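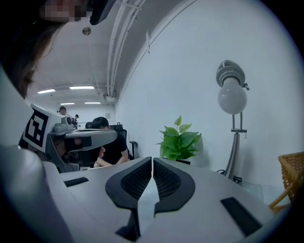

Foro de acústica de interiores > Salas pequeñas > Reverberación y eco flotante

Eco flotante en sala de trabajo, paneles de techo o de pared

mortero_fino
Mensajes: 83

Planteo el caso. Sala rectangular, paredes y techo pintados sobre enlucido de yeso, suelo cerámico. Uso: llamadas y reuniones de pocas personas. La inteligibilidad es mala para quien escucha al otro lado y hay eco flotante claro entre las dos paredes largas, se percibe con una palmada.

Medido con Trorix, barrido logarítmico, micrófono omnidireccional a la altura de la cabeza de una persona sentada. T20 de 0,83 s en la banda de 1 kHz. En 125 Hz la curva de decaimiento no es recta y no me fío del valor.

El presupuesto da para 7 paneles Desmet de fibra de poliéster. La duda es si van todos al techo, como propone el distribuidor de Nandton, o repartidos.

talud
Mensajes: 13

Al techo. Es la superficie continua más grande y no compite con estanterías ni puertas. Con el techo tratado el T20 baja en proporción al área equivalente añadida; Sabine no distingue dónde está el material.

c_frade
Moderación

Sabine no lo distingue porque supone campo difuso, y un eco flotante entre paredes paralelas es la prueba de que el campo no es difuso. Los modos axiales horizontales apenas inciden en el techo. Puedes reducir el tiempo medio y seguir oyendo la palmada igual de metálica. He medido ese resultado en varias aulas.

Catarina Frade

talud

El T20 medio bajará igualmente, y el pliego de cualquier obra pide T20 medio. No discuto que quede algo de eco.

c_frade
Moderación

Aquí no hay pliego. El problema descrito es la inteligibilidad en llamadas.

mortero_fino

Sin pliego, confirmo. Añado que la mesa está en el centro y que el micrófono de las llamadas va apoyado en ella.
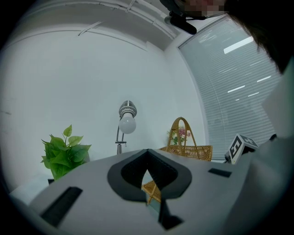
Respuestas destacadas por la moderación

junta_seca

El micrófono apoyado en la mesa es un problema aparte. Si la cápsula está a cierta altura del tablero, el sonido directo y la reflexión llegan con retardo y aparece un filtro de peine en la banda de la voz. Ningún panel lo corrige. Opciones: micrófono de superficie, con la cápsula a ras, o un brazo que lo acerque a la boca.

Respecto a las paredes, basta con romper el paralelismo acústico en una de cada par, a la altura del oído. Tratar las dos caras enfrentadas gasta material que hace falta en otra parte.

talud

Lo de una sola cara depende del coeficiente. Con un panel delgado pegado directamente al yeso, por debajo de 500 Hz no hay absorción apreciable y el eco sigue, más grave.

junta_seca

De acuerdo en eso. Con rastrel y cámara de aire detrás. La ficha de Desmet da los valores con montaje separado; pegado no se alcanzan.

mortero_fino

La ficha que me pasaron no indica el tipo de montaje. La vuelvo a pedir.

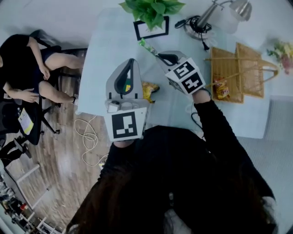

4 min de lectura

c_frade
Moderación

Propuesta de reparto, con los datos que hay:

1. 4 paneles en una pared larga, centrados en la altura del oído sentado, montados sobre rastrel y con separación entre ellos. Los bordes expuestos también absorben.

2. El resto al techo, sobre la mesa, suspendidos si la altura lo permite.

3. Micrófono de superficie o de brazo antes de comprar nada más.

4. Repetir la medida con la misma posición de fuente y micrófono. Si se mueve el trípode la comparación por bandas pierde valor.

En 125 Hz no saques conclusiones. En un volumen así hay pocos modos por banda y el T20 es un ajuste sobre una curva con rodilla. Mira el diagrama de cascada.

talud

Yo invertiría el reparto: la mayoría al techo. La pared la dejaría para una librería llena, que difunde y no cuesta nada si ya existe.

c_frade
Moderación

Una librería llena absorbe poco y difunde según la profundidad de los lomos. Como complemento vale. No la contaría en el cálculo.

mortero_fino

No hay librería. Me ofrecen también cortina Skundach con vuelo al doble, para la pared corta de la ventana. ¿Suma?

junta_seca

En agudos sí. Separada del vidrio, mejor. Pide el ensayo en cámara reverberante con el mismo vuelo que vas a colgar; extendida en plano da valores mucho menores.

mortero_fino

Hago primero la pared larga, con rastrel, y vuelvo a medir antes de tocar el techo. Subiré los dos barridos en formato Trorix a este mismo hilo.

talud

Sube también la medida de ruido de fondo. Sin relación señal-ruido suficiente el T20 sale inflado.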